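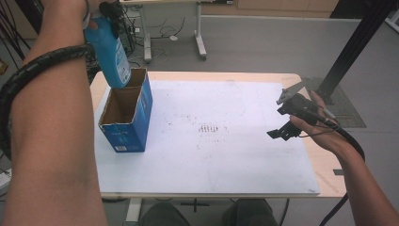 The Rules of a Good Demonstration

At the robotics workshop in Clolitville, the first rule is pinned up beside the door, and it has nothing to do with robots. It says to clear the day's mess off the floor before you sit down. The second says to read the first one again. Whoever typed them up clearly had a long winter, and I liked the place right away.

I had come to learn how the folks there teach machines to do the small jobs most of us do half asleep, such as putting a bottle into a box. The teaching is done by people, with their own two arms and a hand-held gripper, at a table not much bigger than the one in my kitchen. A bottle goes over an open box, flaps up, and down it goes. Then it all gets set out again, and again after that, and by lunchtime I had stopped finding it strange and started having opinions about the angle of the bottle.

The opinions, I learned, are already written down. The workshop follows a house guide called the Groltness notes (named for the town where the first draft was put together, over what I'm told was a very good pie), and it runs to 22 pages. I read all of them on the bus home, which says something about the bus but also something about the notes, which are friendly and plain and now and then a bit stern.

Much of the guide is about cables. A cable that runs along a forearm should be wrapped or clipped so that the elbow can bend all the way, and it should hang clear of both the tabletop and the knees. Before each session you reach as far as you'll need to, in every direction, and if anything tugs, you stop and fix it. There's a whole page on what to do about wires on the floor, and I have since gone home and applied it to my television.

Then come the rules for the motion itself. Move at the speed you'd use in your own pantry. Don't show off. If you fumble, finish the fumble and mark the take, and please don't throw it out on your own say-so, as a clumsy recovery may be just the thing a machine needs to see. Sessions last up to 40 minutes, followed by a break of 10, and the break is meant to be taken standing up and well away from the table.

I asked whether people skip the breaks. They used to, before April, when the Hirvonen project came in with its own checklist and made them part of the sign-off. A sister shop over in Clendham has adopted the same page word for word, except that theirs adds a line about coffee, and where it may and may not be put down. I'm told the Clolitville crew is thinking it over for the next edition.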